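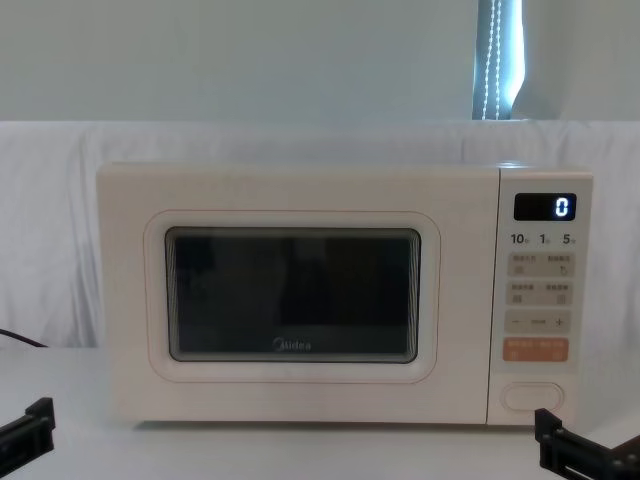
Have you ever stood in the kitchen with a bowl of leftover noodles and wished somebody else would warm it up for you? Maybe somebody made of metal, who never gets tired and never says "in a minute"? People have been wishing for that for a very long time, and lots of clever grown-ups are working on it right now. Warming up noodles sounds easy. But think about the door for a moment. On a microwave like this cream-colored one, there is no handle to pull, only an oval button low down on the right, and a robot has to find that button, push it in the correct spot, and push hard enough to work it without shoving the whole oven backward across the table. You do all of that without thinking — your fingers feel the button and your arm knows when to stop.

A robot's arm doesn't know when to stop unless somebody teaches it. One way to teach it is to let it practice, over and over, a bit like you learning to tie your shoes, only with a lot more tries. Triin Grīnberga, an engineer who works on a kitchen robot named Rorach, told us that her robot practiced opening one door 600 times last May. By the end it was pretty good at that door! Then the team wheeled in a different oven, with a handle on the front, and poor Rorach poked politely at the place where the button used to be.

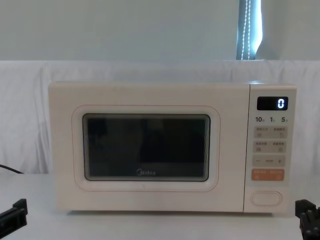

And opening the door is only the beginning, of course. Next comes the bowl, which might be slippery, or very full, or have a spoon sticking out of it. Then the robot has to shut the door, choose the right time, press start, and remember that the bowl may be hot when it comes out. If you can do that whole job in two minutes (with a grown-up nearby, please), Rorach takes roughly 16, and sometimes it has to start again.

So can machines do our chores yet? Some of them, a little. Dishwashers and washing machines have been helping for ages, and there are robots that vacuum floors quite nicely, as long as you pick up your socks first. A robot that can walk into any kitchen and make your lunch is still being worked on. For tonight, the noodles are up to you and whoever is cooking.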